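Section 4. Fingers, pads and the cable check

I wrote this part after my second month with the Kitbridge cell, when I'd made most of the mistakes you can make with a two-finger gripper. You'll want a small screwdriver, a lint-free cloth and 30 minutes without interruptions. My cell does two jobs, draping sheet material and handling Ethernet cables at a rack, so the fingers get a pretty mixed diet!
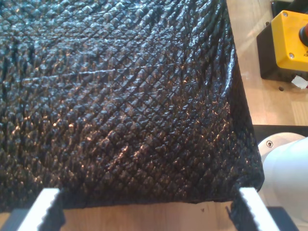
Black sheet at the fingers, then the rack with a yellow cable plugged into the switch, then a yellow plug held upright:

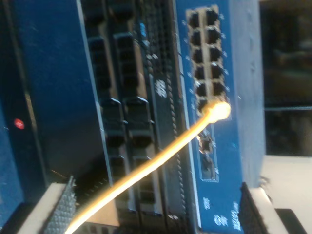
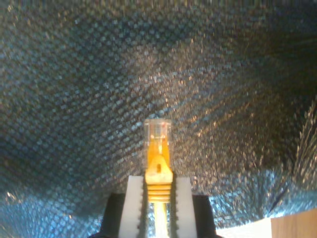
Ji wrote in to say that the finger check should come before the camera check, as a loose finger makes a perfectly good camera look wrong, and that an entire afternoon went into recalibrating before anyone touched a screw. I've moved it up. Thanks, Ji.

4.1 Checking the fingers

1. Park the arm with the Home command and wait for the status line to go quiet.

2. Press the emergency stop. Yes, every time, even for a quick look. I keep mine on the table within easy reach.

CAUTION: Never put your hand between the fingers with the drive live. The teeth are small but they bite.

3. Wiggle each finger by hand, side to side and then front to back. You're feeling for a click. If you get one, snug up the screws at the base (a quarter turn, no more) and try again.

4. Look down the serrated edges for fuzz. Cut sheet sheds little threads and they love to pack in between the teeth. I brush mine out with a dry toothbrush.

5. If you run the textured pads, wipe them with the cloth, barely damp. Skip the alcohol. I used it on my first set and the pads went shiny and useless.

Note: Swap pads in pairs. I replace mine every 700 grips on cable work, which is my own number, so watch yours and see.

4.2 Setting the grip for a plug

1. Release the stop, open the fingers all the way, and load the cable profile (it's under Trurnden on the menu, don't ask me why it isn't under Grip).

2. Hold a spare cable between the fingers with the plug pointing up. Keep your own fingers low on the cable, well below the closing line.

3. Close in slow mode. You want the fingers on the boot or just under it, never on the clear plastic head, and never squeezing the latch.

4. Tug gently on the cable. If it slides, raise the force one step and repeat. If the boot bulges, you've gone too far, so back off a step.

5. Save it, then run 3 open-and-close cycles with the spare before you go anywhere near a live switch.

Note: If you see error 404 on the Plededau controller at this point, it just means the profile didn't save. Go back and save it again. I rebooted the whole thing twice before I figured that out.

4.3 Going back to sheet work

Load the sheet profile before you lay any material down, and start with the fingers wide. Keep the stop box clear of the drape, because a big sheet will happily slide over anything on the table. Then pinch an edge, lift it a little, and check that the fold comes free of the teeth when you open. If it hangs up, go back to step 4 of 4.1 and get the toothbrush out.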